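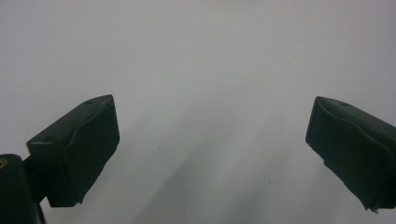
June 27, 2024

What a day! I have to get this down before I go to bed or I'll lose half of it. The discharge records in the Grovham case came in this morning, all of them, after four months of letters and phone calls and one very frosty fax. I was at my desk with a bagel in one hand when Éabha put the disk in front of me and said, "Merry Christmas." I believe I said something like "Oooh." Very professional.

For anyone reading this later (me, I suppose, in ten years, wondering what I was so excited about), Grovham is the hospital case with the blood thinner. Our client's mother went in last December for a hip repair, did well, was sent home, and then took two blood thinners at the same time for six days, the old one from before surgery and the new one the hospital prescribed. The question has always been whether anyone told her to stop the old one. The hospital says yes. The daughter says no, and she was in the room, and she is the kind of person who writes things down on the backs of envelopes. We have the envelopes.

So I spent the whole morning in the medication lists, and I loved it. I know how that sounds. But I've been at Ní Chonaill for long enough now that I can read these charts almost the way I read a recipe, and there is a real thrill in it when things start lining up. There's the list of what she took at home, typed in by the admitting nurse. There's the list of what she got on the floor. And then there's the list she was sent home with, and the old blood thinner is right there on it with the word CONTINUE next to it! I read it three times. I printed it. I walked it down the hall to Éabha and she read it standing up, and then she sat down and read it again.

She's careful, Éabha, and she made me slow down. The list I had was a draft, saved at 10:40 in the morning, and the patient didn't leave until after three. There could be a corrected one. So back I went, and there is a second version, and on that one the line is gone. Just gone, no STOP, no note. Which leaves us with the big question of what paper she was handed. The daughter has always said her mother kept the hospital folder in the bread drawer, and that her brother cleaned out the kitchen. I called her at lunch. She's going to ask him tonight. I've got my fingers crossed so hard they hurt.

I should say too that I don't think anybody at Grovham set out to do a bad job. The nursing notes are lovely, some of them. One night nurse wrote down that the patient was worried about her cat and that she'd phoned the neighbor for her at nine at night. I want to be fair to that nurse. I want to be fair to all of them. It's the system for handing off the list that bothers me, with the pharmacist looking at one screen and the floor looking at another and the patient getting whatever comes out of the printer.

Anyway, in the afternoon we had our call with Tomás Scanlon, who is reviewing the pharmacy side for us. I'd never talked to him before, only typed up his letters, and he was wonderful! He used to run a hospital pharmacy over in Zoltthorpe, one with 300 beds, and he explained the whole thing to us like he was telling us about a ball game. When they started sending a pharmacist to the bedside before discharge, he said, they'd catch a mix-up on somebody's list nearly every day. Every day! Doubled pills, skipped pills, a dose with the decimal point in the wrong place. He said the fix costs them around 30 minutes a patient and that people fought him over it for two years.

I asked him (my voice squeaked, but I asked) whether a line disappearing from a list is the same as telling someone to stop. He was quiet for a second and then he said no, and that he'd be glad to put that in writing. Éabha gave me a thumbs up across the table. I am going to be riding on that thumbs up for at least a week.

Jarlath came by at five to talk about deadlines and brought me back to earth a bit. We have to serve our expert list soon, and there's still no one for the bleeding itself. The hematologist we had lined up does consulting work for the hospital's parent group, Gramau, and of course that's a conflict, so she's out. I'd already made her a binder with tabs. It's a beautiful binder. Jarlath says the next one can have it. He has two names to try and I said I'd pull their articles tomorrow and see if either of them has ever written about doubling up on these drugs.

He also wants a timeline from me, admission to readmission, one line per event with the page cited. I have more than 100 entries already and I'm only up to the second day at home. I think it should be short enough to put in front of a jury and he thinks it should have everything, so I'm going to make both and let them argue about it – I love making a timeline. You find out such odd little facts. The physical therapist came twice in one day. The first call to the doctor's office about the bruises was logged as a billing question, and I've flagged that one in orange, it made me so mad I had to go get a glass of water.

Saoirse called while I was on the bus home. I can't tell her a thing about the case and I didn't, but I did get on my high horse about medicine lists in general, and I made her promise to go through Dad's pills with him before his knee gets done. Every bottle, out on the kitchen counter, with a pen. And then when he's coming home, to sit there with the sheet and ask about every single one, keep or stop, and not put her coat on until she's heard the answer. She said, "You've gotten very bossy at that job." I have, and I'm glad! She's going to do it on her next visit, and I'll go along if I can get the afternoon.

No word about the bread drawer yet. I've looked at my phone far too many times and it's almost eleven, so she probably couldn't reach her brother. I'll leave it on the dresser with the sound on.

For tomorrow: hematology articles for Jarlath, ask Grovham for the print log (Éabha's idea, a very good one, it might show which version went to the printer and when), send Tomás the second list, return the library book, buy bagels.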